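印花长裤怎么叠才不散 赶时间版

作者:Anselmo Tamayo
更新:2023年8月2日

先说结论:长裤别悬空叠,找个平的地方铺开。地毯、瓷砖地、床都行。我以前站着叠,叠完一提就散,重来三遍。

要准备的:一块干净地面。一个篮子。没了。

口袋先掏。纸巾、硬币、发票,全拿出来。裤子翻到正面。
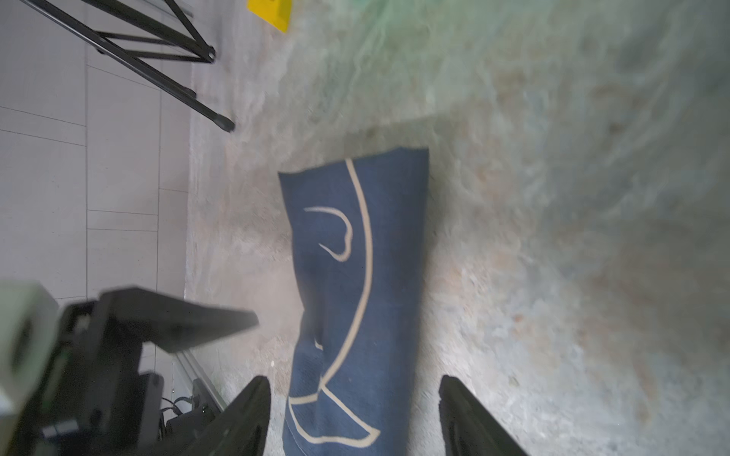
深蓝带白线图案的最好认方向,我家这批是在Nasville那家小店买的,Dumach的款,洗了一春天没怎么掉色。叠的时候图案朝外,回头在抽屉里一眼就找到。像浅色弯弯的线条,叠成长条以后还露在上面,就不用一条条翻开看了。长毛地毯上叠有个小毛病,布底下不平,手要多抹两下。

第一步 对折成长条
两条裤腿叠到一起,裤裆那个尖角往里塞,边对边。缝线对缝线最省事,别盯着布边看,布边会骗人。抹平。从裤腰往裤脚抹,一个方向,别来回搓。

毛巾顺便一起叠了。厚毛圈的别叠太多层,对折再对折够了,层数多了边上会鼓。有一圈白色缝线的,拿那圈线当尺子,角对角。
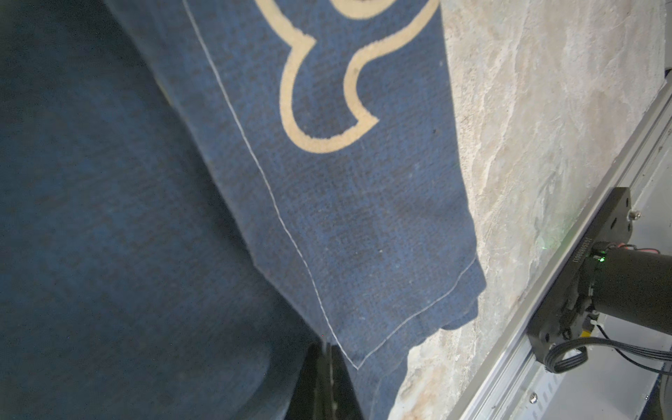
第二步 从裤脚往上收
裤脚折到膝盖偏上一点,停,压一下。再折一次,到裤腰下面留两指宽。这两指宽别省,最后要塞进去的。

折的时候手放两边,中间不要拎。拎中间必塌。折完一面可能还是有点皱,小皱不管,大的折痕要打开重来,不然放一个月就成死印。

印花厚的地方别正好折在上面,往旁边让一让。胶印尤其怕,折久了会裂。我有一条Tomaszewski的就这么废的,花了1000块,心疼。

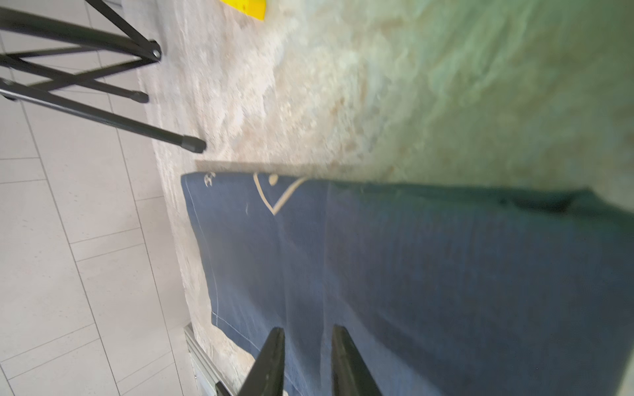
读者Erkix留言说,她家的裤子太长,按这个折法最后总多出一截,改成三等分就好了,先在裤腿上用手指压两道印子,再折。裤腰有松紧的,她会先把松紧带拉平,不然那头总是厚一坨。

试了,三等分确实可以,高个子的裤子用这个。矮的还是我那个快。

第三步 塞边
把叠好的小方块塞进裤腰留的那两指里。塞完拿起来抖一下,不散就对了。散了就是留太窄,要么前面没抹平。

第四步 进篮子
竖着放,别摞。摞起来拿最下面那条,上面全乱。带孔的塑料篮子好用,透气,脏了冲一下就行。牛仔厚,一篮别塞满,留个手能伸进去的缝。

牛仔裤单独说两句。料子硬,叠之前先铺开放平,裤腰一头,裤脚一头,用手掌压裤脚,那头最爱翘、最爱散开。压服帖了在叠,快很多。

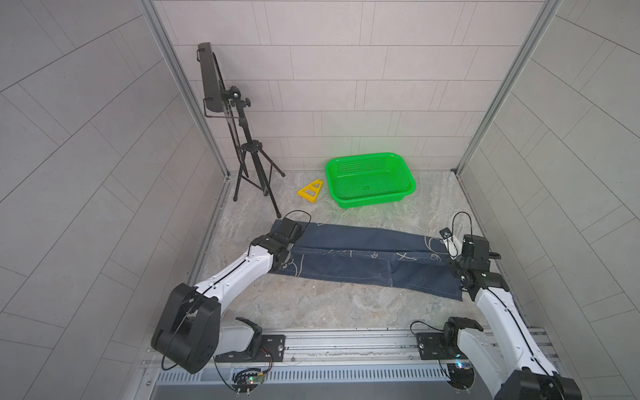 全文约1000字,阅读需2分钟

常见问题

刚收下来能马上叠吗?
摸一下裤腰和口袋,这两处干得最慢。有一点潮就再晾晾,捂着会有味。

要不要熨?
不用。抹平就行,除非第二天要穿去见人。

卷起来行不行?
出门行,塞箱子省地方。家里抽屉不建议,滚来滚去的。三月份我把一抽屉都卷了,没几天又全部拆开重叠。

毛巾和裤子能放一个篮子吗?
能。毛巾放一边,裤子放一边,中间别混。深色新裤子前几次洗完先别挨着浅色毛巾,怕染。

叠好的想换季收起来的,裤腰朝下放,省得口袋那里压出硬边。衬衫的折法下次写,领子那块还没拍完。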